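Working Out a League Table by Hand
Posted 2021-09-23 by Colin Bramwell

These notes are for anyone who keeps the standings for an amateur soccer division and wants to check what the software prints. The method assumes three points for a win, one for a draw and none for a loss. If your rules differ, change the values in step 2 and leave the rest alone.

What you need

A full list of results, a sheet with one row per club, and the current rule book. Use the match cards and not the scores clubs send by text message. The two disagree more often than you would expect.

Step 1. Set up the columns

Across the top write: Played, Won, Drawn, Lost, For, Against, Difference, Points. Put the clubs down the side in alphabetical order. Do not sort them yet. Sorting early makes it easy to enter a score in the wrong row.

Step 2. Enter each match twice

Every result goes in two rows. If Whitlock beat Tilari 3-1, Whitlock get one played, one won, three for, one against. Tilari get one played, one lost, one for, three against. Tick the match card once both rows are done. Points are three times Won plus Drawn, and you fill them in only at the end.
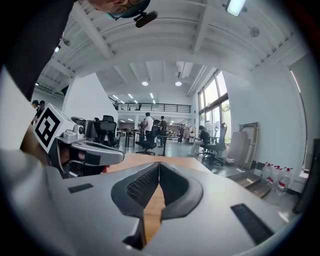

Step 3. Check the totals

Add each column for the whole division. Won must equal Lost. Drawn must be an even number. For must equal Against, so the Difference column must come to zero. Played must be twice the number of matches on your list. If any check fails, find the error before going on. A score entered backwards in both rows will pass every one of these checks, so read the scores against the cards a second time.

Step 4. Apply deductions

Take off points for ineligible players or missed fixtures after the checks, never before. Mark the row with a star and write the reason under the table. A club with 40 points and a deduction of 7 is shown on 33.

Abandoned matches stay off the sheet until there is a ruling. An awarded match is entered with whatever score the rules give – in our division that is 3-0 – and counts as played for both clubs.

Step 5. Sort and break ties

Sort by points, highest first. For clubs level on points, our order is goal difference, then goals scored, then results between the clubs concerned. Other leagues put head-to-head first. Look it up each season. Ours changed in March and the old order was still on the printed handbook.

If three clubs are level, build a small table using only the matches among those three. Do this only when the rule book calls for head-to-head, and use the same columns as before.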